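Skulby Household Words

A small word list of housework vocabulary in Spanish, Polish and English

Version of June 7, 2019
Maintained by Maja Wróbel and Anselmo Quispe

What is in this data

Skulby Household Words is a list of 3,492 entries. Each entry is one word or short phrase that people use when they speak of work in the home: washing, folding, cooking, sweeping, mending. We started it because the dictionaries we had were good for literature and weak for laundry. A learner could find the word for a cathedral window but not the word for the cloth you dry a plate with.

The entries were collected from speakers in their own homes and then checked by a second speaker from another region. Marisol Mosquera checked the Spanish part. The Polish part was checked by me (Maja), and I am sure that some words from my grandmother's village are marked as more common than they are.

Files

words.tsv is the main list, one entry per line, UTF-8, separated by tabs.
regions.tsv explains the short region codes.
notes.txt has longer comments which did not fit in a column.

Columns in words.tsv

id: a number, never used again after an entry is removed
lang: es, pl or en
form: the word as the speaker wrote it
gloss: a short English meaning
topic: one of 6 topics (laundry, bedding, kitchen, floors, repair, other)
region: a code from regions.tsv, or empty
checked: yes or no

The topics laundry and bedding are the ones with the most disagreement. Many speakers have one verb for folding a sheet with another person and a different verb for folding a shirt alone. We kept both as separate entries, also when the English gloss is the same.

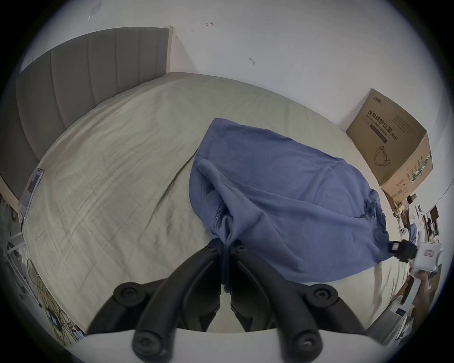

Verbs for making a thing smaller without folding it (to bunch, to crumple, to roll up) were added late, after Rigoberto Mamani wrote to us that we had almost none. They have the region column empty in most cases. If you can fill it, please do.

How to read the file

Please open it as text and not in a spreadsheet program. Some programs change the entries that begin with a hyphen, and then the id column does not match notes.txt any more. If you see question marks in place of Polish letters, your program has chosen the wrong encoding.

Known problems

The English part is the weakest, with only 400 entries, and most of them come from one speaker, Salamatu Fashola.
Plural forms are not treated the same way in the three languages.
There are still 100 entries with "no" in the checked column. Do not use them for teaching material.
Brand names used as common words are left out for now. We did not agree on this.

Corrections

Send us the id, the old form and the new form, and say where you have heard it. The next version is planned for July and will include the corrections we have accepted by then.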